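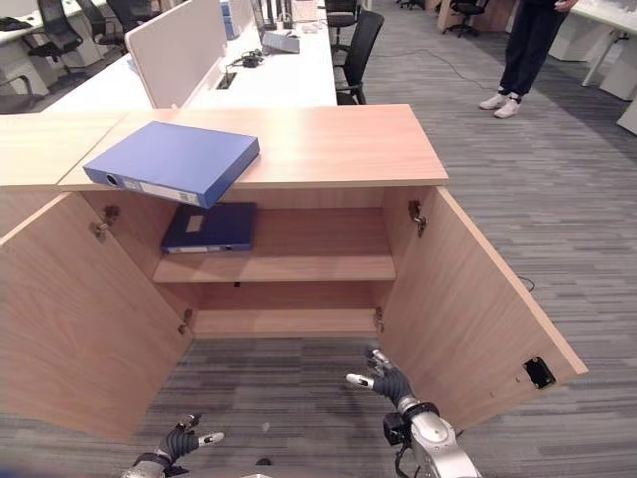 Hi all,

Catching up on the list after a couple of weeks away, and Raluca's question jumped out at me, so let me have a go at it.

Raluca Chiriac wrote:
> My great-aunt always told us the Comans had a coat of arms,
> and now a cousin has paid a website for a framed one with
> "Coman" on a ribbon underneath. It's gorgeous but is it
> really ours? Also the same site sells a "Laird of Sorelwood"
> package for $33 and he wants to get that for my dad's
> birthday. Does anybody know if dad could put it on his
> checks?

Raluca, first of all, tell your dad happy birthday! Second, I'm afraid the ribbon picture probably isn't yours, at least if the site works like the ones I've run into. Arms were generally granted to one person and passed down from there, and the rules changed a lot from country to country. A last name by itself doesn't get you very far. What you'd want is a paper trail from your dad back to whoever had the arms in the first place, and even then there may be a younger-son rule or some other wrinkle. Did your great-aunt ever say which village, or which Coman?

I went through all this with my mother's side, the Grilleys. We had a shield on the den wall my whole childhood (two herons and a sort of wheel) and I was so proud of it. Then I got hold of the index to the old Farnivholm roll – 2,842 entries, and I read every one of them over a very long January – and there were 2 Grilleys in it, neither with herons. One was a tax clerk. I still have the shield up, I just tell people it's decoration.

As for the laird thing, I looked at the Sorelwood page. You get a certificate and a "dedicated" square foot of woods, and the small print says it's a souvenir and carries no legal title. So he can call himself whatever he likes at dinner, but I'd leave the checks alone and ask the bank if he's dead set on it. They've got some 300 buyers listed on there, so he'd have company!

If you can send me the great-aunt's full name and where she was born, I'll look through my notes. I'm usually at it after 9 p.m., once the dishes are done. And does anyone have the second volume of the Farnivholm index – the one with the widows' arms in it? I'd happily pay postage both ways.

Bev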